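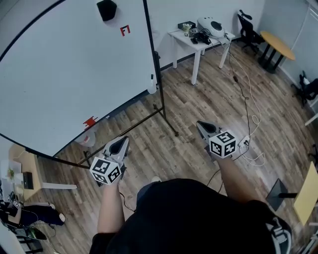 Two hand-held grippers with their marker cubes, as the operator sees them from above.

Cheaper demonstrations, better handovers

Collecting training data for two-armed robots usually means steering the actual robot by remote control, and that is slow. The group led by Fiachra Brennan at Surkside has spent the spring on the other approach: people hold the grippers themselves, do the task by hand, and the robot learns from the recordings.

The method, which the group calls Tanguy, uses the patterned cubes to work out where each gripper is at every moment. A headset view and a view from the gripper are recorded alongside. What is new is that Tanguy solves for all the grippers in the room together. When one operator's cube is hidden from one view, another operator's view often still has it, and the track is filled in from there.

The test task was a simple handover between two people. Conall Hanrahan recorded 100 handovers and processed each one twice, first with every operator tracked alone and then with the joint method. Tracked alone, 14 of the recordings had gaps too long to use. With the joint method the number fell to 2.
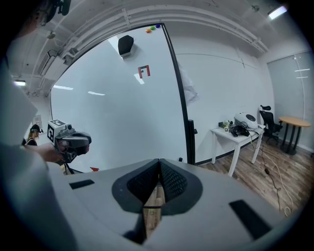 View from one gripper, with a second gripper and its cube at left.

Most of the gain comes at the moment of the handover itself, when hands and wrists are likely to cover the cubes. That is also the part the robot most needs to learn — a clean approach is no use if the release is missing.

There are limits. Fast wrist turns still blur the patterns, and the joint method needs the clocks on all the devices to agree. Setting that up took the group longer than the recording did. Processing is slower as well, and a session now has to run overnight.

Training on the arms starts in April with 6 tasks, all of them for two operators. Brennan expects to share the calibration notes before then.

Comments (3)

Brurero
Did you try larger cubes? We had trouble with small patterns past arm's length.

Conall Hanrahan
Yes, one size up. Tracking was better but they kept bumping each other in the handover, so we went back.

Zellora
Please post the clock setup too — that is the part we are stuck on.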